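The Long Way to the Number Ten

Danica Dervishi spent eleven years packing boxed games and toys before Zalter moved her to what the company calls the training floor. She used to go home knowing how many cartons she had closed. Now she goes home with a tally of attempts, and an attempt can be almost anything. A pair of arms that comes down on the wrong side of a number counts as one. So does a pair that stops in midair until someone walks over and presses the button.

"I'm paid the same," she said when I first visited. "They keep telling me that like it's the end of the conversation."

Zalter packs and repairs returned toys for stores that don't want to deal with them. A wooden board comes back with pieces missing, someone goes through it, fills the gaps from a bin, wraps it and sends it out again. It is fiddly, badly paid and oddly skilled work. In September the company signed with Sorov, which sells two-armed robots along with the promise that they can be taught a job by the people who already do it. The first job chosen was the number board, with its pegs, numerals and little shapes. 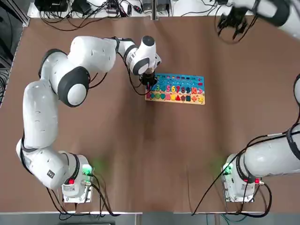 Training Floor, Returns and Repair Department

The sign over the door is new. The department isn't, although it has changed shape. Of the 8 people who sorted wooden toys by hand last year, three now work with the arms, two have moved to the loading side, and the others are still at the old benches, doing what they always did and keeping an eye on the door.

Azra Berisha runs the floor. She came up through the benches herself, and she does not talk like the Sorov brochure, which is full of words like "partner" and "empower." She talks about drift, which is when an arm that placed a piece well in the morning starts placing it a little to one side after lunch. She talks about glare. The overhead lights bounce off the painted boards, and for weeks she has been asking the building people for something softer. A worker at a bench tilts her head and the problem is gone. The arms need a work order.

I asked her how long a person takes to check a board and put it right. Three minutes, she said, if the pieces are in the bin. And the arms? She laughed and told me to ask Sorov.

I did. A spokesman told me that cycle time "isn't the right metric at this stage of deployment." He wanted to talk about 3,000 recorded attempts, the number the contract calls for before the system is supposed to work without a person standing beside it. He could not tell me what share of those attempts had to succeed. The contract, which Berisha let me read at her desk, doesn't say either. It says they have to be recorded.

That is my trouble with this kind of project, and I have now sat through enough of them to be tired of the slide with the rising line. The attempt is cheap for the company selling the machine. It is paid for in the hours of people like Dervishi, who set out the board, clear it, set it out again, and write down what went wrong in a vocabulary somebody else chose. There is a code for "slip" and a code for "miss." There isn't one for "I could see it was going to do that," which she says is the one she would use most.

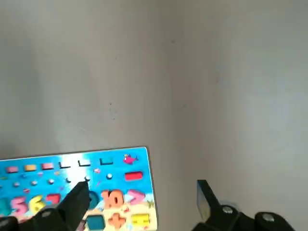 Her knowledge is the thing being bought, and it is being bought at the packing rate. She knows that the plus sign gets mixed up with pieces from other sets. She knows which numerals fit tightly when the paint is thick, and that you rock those ones in instead of pushing. Each time she tells an engineer something like this it goes into a file, the file belongs to Sorov, and the next customer gets the benefit. Atanasov, the union that represents most of the building, has asked for a training supplement. Management's reply, dated 9 June 2023, thanks the union for its input.

To be fair to the company, no one has been laid off. The manager I spoke to was firm on that, and the people on the floor confirmed it. What they also told me is that two open jobs at the benches have gone unfilled, and that the posting for them has disappeared from the board by the break room. You can shrink a department that way without ever having a bad day.

There are things people like. Dervishi's wrists have stopped hurting. She can talk to her coworkers during a shift, which the old line speed made difficult. One of the younger workers has started reading the error logs for fun and has been told, vaguely, that there might be a technician's course in it for him. He has asked twice when it starts.

Berisha would like the arms to succeed, and she is annoyed by anyone who assumes otherwise. She just wants someone to say in writing what her people will be doing when they do. Her own suggestion is that the robots take the plain boards and the bench workers keep everything with loose or swapped parts, at a higher grade. She sent that upstairs in the spring and hasn't heard back.

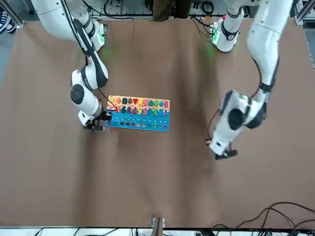
What Happened at Jekitz

Sorov's showcase customer is Jekitz, a mail-order firm two hours up the highway, and Zalter's managers were taken there on a tour before they signed. None of the bench workers went. I drove up on my own and talked to people coming off the afternoon shift.

They described a robot cell that runs well on the one product it was taught. When the supplier changed the size of the box, it stopped for most of a month, and the packing was done by temps, because the permanent packers had been reassigned. One woman who had trained the arms was called back to train them again. She got her old rate and a company jacket.

I told Dervishi about the jacket. She wanted to know if it had a hood, and then it was time for her to go back in and set out the next board.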